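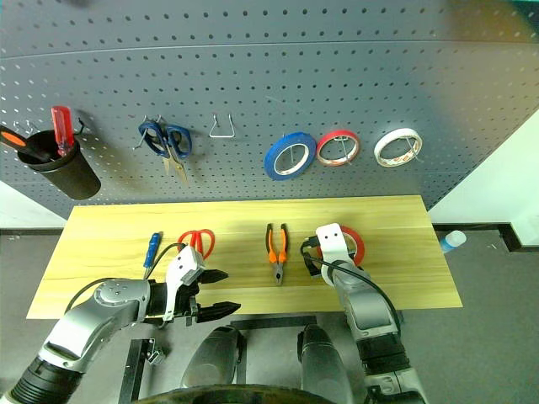 Pelletier Community Media Center
Studio and On-Air Representation Checklist, with Reviewer Comments
June 2024
Reviewer: Annunziata Fabbri

Scope: Studio B, the control room, the guest waiting area, and the on-air records of the weekly panel program. Each item is marked Satisfactory, Needs Attention, or Not Reviewed.

Section 1. Studio and Guest Areas

1.1 Step-free route from the street entrance to the panel table. Satisfactory.
Comment: The ramp mat replaced in January lies flat. Keep the side door unlocked during guest arrival.

1.2 Lighting suited to all skin tones. Needs Attention.
Comment: The Hadix key lights are still set from a single saved level. Two panelists with darker skin were underlit in the recordings reviewed. The crew is to set levels for each guest before taping and write them on the rundown.

1.3 Makeup and hair supplies. Needs Attention.
Comment: The foundation range stops well short of what is required. Guests have been bringing their own. Purchase request returned to the station manager for signature.

1.4 Floor cables covered and taped. Satisfactory.

1.5 Lavalier microphones usable with head coverings and a range of clothing. Satisfactory.
Comment: Clips and magnetic mounts both available. Staff must ask before touching a guest's clothing.

1.6 Assistive listening receivers charged and labeled. Needs Attention.
Comment: Of the 8 Waltent receivers, one would not hold a charge. Remove from service.

Section 2. On-Air Records

2.1 Guest log complete for the review period. Satisfactory.
Comment: The log holds 1,328 entries. Occupation was blank in 400 of them and has since been filled in from booking forms.

2.2 Guests invited on subjects within their own profession. Needs Attention.
Comment: Women of color in the log were booked mainly for segments on race or family. Engineers, business owners and school principals among them were seldom asked about their work. Producers should review the occupation column before assigning a topic.

2.3 Names and titles correct on screen. Needs Attention.
Comment: Doctoral titles were dropped from several captions. Confirm spelling and title with the guest in writing.

2.4 Captions available on all archived episodes. Not Reviewed.
Comment: Archive is being moved to the Clornier server. Carry forward to the next review.

2.5 Complaint procedure posted and read at the close of each program. Satisfactory.

Items marked Needs Attention require a written response from the responsible department. Responses should cite the item number.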